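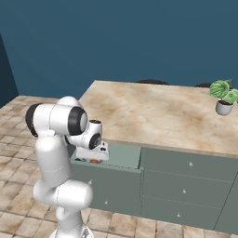 The open drawer in the kitchen island.

Witus Household Waste Pilot: progress report to the Uren Fund, period ending August

The grant pays for food waste caddies, a weekly collection and one part-time officer for the Kalala estate. The caddies arrived first. The lids arrived eleven days later on a different lorry, and we would ask the Fund to note that the officer, Jacinto Magaña, answered every call about this himself.

We have now delivered 500 caddies out of the 600 bought. The remaining 100 are in the site office, where they serve as a wall. They are meant for the flats on Tapia Road, whose managing agent wants written proof that a caddy is not a fixture. Our solicitor has supplied a letter to this effect and has charged us for it (see budget line 7, "Sundries").

Collections began on time. The first round missed two streets, as the crew had been given last year's map, on which those streets are a car park. New maps have been printed. Contamination is lower than we feared, though one load was turned away at the composting site on account of a toaster.

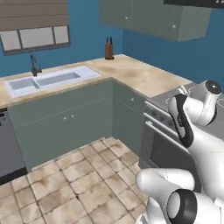 The leaflet has gone through its fourth draft. The council's legal team asked us to take out the word "slops", and the residents' meeting asked us to put it back. We have settled on "scraps", which pleases neither side and can go to the printer.

The missed collections line took 44 calls over the period. Most were about bulky waste, which we don't handle, and several were about parking. Jacinto has passed these on to the council, who have passed a few of them back.

Spending is within budget apart from liners, where the supplier put its price up the week after we signed. We ask permission to move the unspent training money across to cover this. The training itself went ahead in the depot canteen and cost us a tray of sandwiches.

Next period: Tapia Road, subject to the agent; a second weighing of the collected waste; and a replacement for the van's rear door.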